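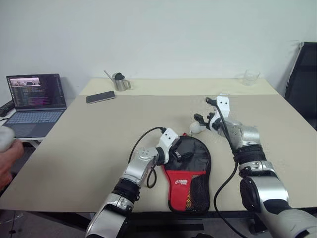 Colleen Girard says a table is for sitting at, and that anything left on one for longer than a cup of coffee should be considered a donation. She has said this at lunch, in the hallway, and once through the door of the restroom. She has also left a bicycle pump on our table since July, so we are treating her position as a draft.

The Long Table: A Gallery

Welcome to the table page. If you got here from the Altow building newsletter, you already know the table. If you got here some other way, we rent 800 square feet on the second floor, there is one big table in it, and everything anybody owns ends up on it sooner or later. Other offices put up pictures of their dog or their team hike. We have a beige surface and the things people put down on it.

The table itself is a Prulier, bought secondhand for $200 from a dentist who was closing his practice in Matlala. It weighs 141 pounds with the legs on. Dwight MacPherson knows this number because he carried one end of it up the stairs and then went back down to get the bathroom scale, which he wanted as evidence. The legs had to come off at the landing and go on again at the top. One of the bolts was never seen again and its job is being done by a different bolt.

Far edge, looking toward the wall

The top picture has most of the regulars in it. There's the steel pitcher, over at the left on the pale strip where it likes to live. There's something phone-like lying flat in front of it. There's a drinking glass way over on the other side, by the wall, which you may have to look for, because a clear glass against a pale wall is about as easy to find as the person who left it there. The laptop is on the white side surface. Strictly speaking that makes it a neighbor and outside the scope of this page, but it gets in anyway.

A word about that pale strip. It has become high-status real estate. Things set down on the main part of the table are in use, or can be claimed to be in use. Things on the strip have retired. They've made it to the back, near the wall, where an elbow won't reach them, and they intend to stay. I have put a mug on the strip with the firm plan of washing it that afternoon and met it again the next week like an old schoolmate.

The wall is bare. People ask about this. Ulla Valtonen has been choosing a print for it since we moved in, and has narrowed it down to several. We had a calendar up for a while at the place before this one, and all it did was show people how long they had been promising things, so there's no hurry.

About the pitcher

The pitcher belongs to the coffee side of the operation, at least on paper. Olaia Urquijo bought it with the idea that we would all learn to froth milk. We had an evening about it. There was a handout. Two people learned, one of them has since moved to the third floor, and the other will only do it if she's asked nicely and the milk is the right kind, and it never is.

Since then the pitcher has held, to my own knowledge, pens, a bunch of parsley, the spare keys, and water for a fern. It's a good pitcher. It doesn't tip, it doesn't chip, and it can be rinsed out fast when somebody wants actual milk in it and gives you that look. I would buy it again for the parsley alone.

Suggestions that it move to the kitchen shelf have been heard. The kitchen shelf is full of the things that were moved off the table the last time we had this conversation.

About phones

House custom says phones go face up, flat, and away from liquids. The custom about liquids is observed by some. A phone lying next to a pitcher has a certain look, like a guy standing on the second-to-last rung of a ladder. It'll probably be fine.

We did try a phone basket for meetings. Solomiia Lysenko brought it in, a nice one with a lid, and for the length of one meeting it worked beautifully. Then the basket rang. Eight minutes later it was still being passed around the table so people could dig for their own, and the meeting had to be continued the next morning. The basket now holds onions at Solomiia's house, and she reports no calls.

Footwear, and the rule about footwear

Every shared table in the world has a rule that was written after one specific afternoon. Ours is number six on the sheet by the light switch: No Shoes On The Table. It was put there on Mon 5 April, after an incident with a pair of hiking boots and a tray of pastries, and it's printed in larger type than the others.

What rule six failed to foresee was slippers. The floor in here is cold from October on, and half of us change into something soft as soon as we get in. Is a slipper a shoe? Dwight says yes, it goes on a foot, case closed. Ulla says a slipper that has only ever been indoors is closer to a sock with ambitions. The discussion ran through two lunches and part of a fire drill.

So, one slipper, black on top with red around the heel, lying on the table as calmly as if rule six were written in Latin. The patterned edge of the insole is yellow and red, and I'll admit that's more effort than I expected down there. A small white rounded thing sits just past the toe. The phone and the pitcher are at the back, minding their own business.
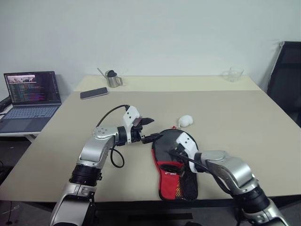 And the rule still stands, by the way. We voted. It was amended in pencil to read "shoes, incl. slippers, unless being looked at," and I think the last part can be made to cover almost anything. Dwight asked that his objection be noted. It's noted here.

For anybody setting up a shared table of their own, this is what we've worked out so far. I make no promises.

Wipe it down on the way out. A beige top forgives a lot, and that's the trouble with it: it will forgive you right up until the sun comes in sideways at four o'clock, and then it shows you every ring since Christmas.

Keep one side surface for laptops. Ours came from the Pronon clearance bin downstairs, it wobbles a little, and it has saved more keyboards than any policy.

Decide who owns the glasses. We started with a full matching set. They've been leaving one by one, and in their place we have gained a jelly jar and something with the name of a boat on it.

Get decent chairs, and push them in. I have nothing funny to say about this one. I walked into the arm of a chair in the dark and I'd like it to stop.

Small soft objects should be claimed by Friday. There's always one. Someone's keychain comes apart, someone's kid has been in, something rolls out of a coat pocket, and there it sits, too nice to throw out and too small to put a note on. We keep a cookie tin for these. Nothing has ever been collected from the tin, but people do open it and look in, and then they close it again in a better mood.

Comments

Ulla Valtonen: I have NOT narrowed it down to several, I've narrowed it down to two and I'm waiting for one of them to go on sale. Also the fern was mine, thank you for watering it, and it's dead.

Dwight MacPherson: My objection was that "being looked at" isn't a condition anyone can enforce. I would like that added. Also it was 141 pounds with the legs on but without the drawer, and I carried the drawer too.

Solomiia Lysenko: The ringing in the basket was Olaia's. I've kept quiet until now.

Olaia Urquijo: It was my mother and it was important. And I'm happy to run the milk evening again if people sign up this time and don't just come for the cookies. There are still handouts, I printed way too many. They're under the printer.

Third floor here: we have a glass of yours. It has a chip in it but it had that when it came. Do you want it back?

Colleen Girard: The pump is going home this weekend. I've said so in writing now. Has anyone seen the little brass adapter that goes with it? It was on the table.

To send in a table story of your own, drop a note in the box by the elevator. Please don't leave it on the table.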